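3. Materials and Coding

3.1 Corpus

The corpus consists of 2,977 customer-facing wine notes collected from the newsletters and shelf cards of two retailers, Wimel and Tergate. A note is defined as any continuous passage of text that names a single wine and describes it for a possible buyer. Passages that name several wines in one sentence ("both the white and the rosé will keep") were split where the grammar allowed it and dropped where it did not. Price lists, event notices and delivery terms were removed by hand. Notes that repeated an earlier note word for word were kept only once, in their first dated version, except where the vintage had changed. A repeated note under a new vintage is of interest in itself and was given a separate flag.

The two sources differ in style. Wimel notes are written by a small buying team and follow a loose house pattern: producer, grape, growing conditions, flavor, food. Tergate notes are written in the shops, often by whoever opened the sample bottle, and vary a great deal in length and order. Some consist of a flavor list and nothing else. Others spend most of their length on the grower and reach the wine in the final sentence. No attempt was made to balance the sources by length, and all comparisons in Section 4 are made per note and per clause.

Notes on fortified wines and on wines flavored after fermentation were left in the corpus but excluded from the storage analysis, as the advice given for an opened bottle is different in kind. Notes on wines sold in boxes were included throughout.

3.2 Unit of Analysis

Each note was divided into clauses, and each clause was assigned to one of the following types: origin, production, sensory, package, service, storage, or other. The division follows finite verbs, with one extension. Verbless fragments are common in this kind of writing ("Bright, lean, good with fish") and were treated as one clause per comma group when the groups belonged to different types. In the fragment quoted, the first two groups form one sensory clause and the third is a service clause.

Package clauses are the main concern of this paper. A package clause is one that tells the reader something about the vessel, the closure, or the label. Statements of bottle volume were counted only when they appeared in the running text of the note. A volume printed in the heading as part of the product name was treated as metadata. The phrase "in bottle," used of time ("another year in bottle"), was coded as production or storage according to whether the time lay before or after release. This single phrase accounted for a large share of the early disagreements between coders.

3.3 Package Fields

For every package clause the coders filled in four fields: vessel, vessel material, closure, and label. A field was left blank if the note was silent. Inference from general knowledge was not permitted, so that a note reading "sealed under screw cap" received a value for closure and blanks elsewhere, even though both coders could have named a likely material. The same rule was applied to closure terms of uncertain meaning. "Sealed with a stopper" was entered as stopper, unspecified, and was not moved to cork on the strength of the producer's known habits.

A clear plastic bottle with a red cap is shown in Figure 2.

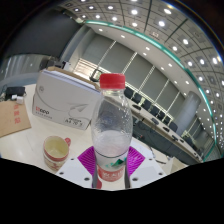
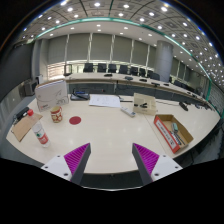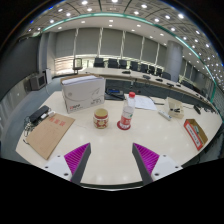

Figure 2. Clear plastic bottle with red cap, three views.

The closure field takes one of five values: cork, screw cap, crown cap, stopper (unspecified), or other. Color is recorded apart from the closure value, in a free text slot, because writers often give the color of a capsule or cap without saying what kind of closure lies under it. A note describing the bottle in Figure 2 as having "a red top" would therefore receive a color entry and no closure value, while "a red screw cap" would receive both. Vessel shape and vessel material are likewise kept apart. "Clear" was the most troublesome word in this group. Writers use it of glass, of plastic, and of the wine, and the coders were told to enter clear under vessel only when the grammar tied it to the container. Lid was not given a value of its own. In ordinary use the word suits a short, wide jar such as the one in the last view of Figure 2 better than it suits a bottle, and in the corpus it occurs only in notes on gift sets.

Label clauses were coded for whether they described the graphic content of the label, its wording, or its position. Praise of a label with no descriptive content ("a handsome label") was coded as label, evaluative. Some notes explain the label in order to help the reader find the bottle on the shelf, and these were marked with a locating flag. The flag is independent of the label value and may be attached to a vessel or closure clause as well.

3.4 Coders and Training

Coding was carried out by two readers, Zhiqiang Cai and Nuno Pinheiro. Both had worked with retail wine text before, Cai on translated back labels and Pinheiro on tasting vocabulary in evening classes. Neither had written for either source. Training used 50 notes taken from a third retailer, Zhong, whose material was not otherwise included in the study. The training notes were coded independently, compared, and discussed line by line. Changes to the coding guide were made only at this stage, with the single exception described in Section 3.6.

All coding was entered in Grirnance, a general-purpose text annotation program. The program presents one note at a time and hides the source name, although the house pattern of the Wimel notes made concealment incomplete. The order of notes was shuffled separately for each coder. Coders were asked to stop after each block and could not return to a block once it had been closed.

3.5 Agreement

A random draw of 300 notes was coded by both readers. The remaining notes were divided between them. Agreement was examined separately for clause boundaries, clause type, and package fields, since an error in the first of these carries through to the others. Package fields were compared only for clauses on which both readers had agreed on boundary and type.

Boundary disagreements were concentrated in verbless fragments and in sentences joined by a dash. Type disagreements fell mainly between production and storage, as noted above, and between service and storage when the writer gave advice on temperature. "Serve from the fridge" is a service clause. "Keep in the fridge" is a storage clause. "Fridge, please" appears in the Tergate material and was settled by reference to the preceding sentence.

Within the package fields, closure was the most stable and label the least. The difficulty with label clauses came less from the values than from deciding when a writer had stopped describing the label and begun describing the place it showed. A sentence such as "the hill on the label is the one behind the winery" has a claim to both label and origin. The guide assigns it to label when the label is the grammatical anchor and to origin when the place is the subject and the label is mentioned in passing. By this rule the example is a label clause. One reader would have preferred double coding in such cases, and the point is taken up again in Section 5.

Disagreements in the shared draw were resolved in discussion, and the resolved version was used in the analysis. Where no resolution was reached the clause was coded as other. The original independent codes were kept in a separate file for the agreement calculations.

3.6 Revision of the Guide During Coding

One change was made after the main coding had started. The first version of the guide had no instruction for notes that mention a closure only in order to deny or contrast it, as in "not under cork this year" or "screw cap at last." The first of these names a closure that is absent. It had been coded by one reader as cork and by the other as blank. The revised guide enters the named closure with a negative mark and leaves the positive value blank unless a second closure is stated. All closed blocks were searched for negated closure terms and the affected clauses were recoded by the reader who had coded them first.

The second example raised a different question, since "at last" implies an opinion and also an earlier state of affairs. It was coded as screw cap with an evaluative mark. No entry was made for the earlier closure.

3.7 Limits of the Material

Shelf cards are short-lived. The Tergate cards were photographed and transcribed as they were taken down, and cards that were discarded before collection are lost. There is reason to think that the losses fall more heavily on wines that sold quickly, as these cards were replaced soonest. The Wimel newsletters were available as a continuous run and do not share this problem. For this reason, changes over time are reported for Wimel only, and statements about Tergate are restricted to the content of the surviving cards.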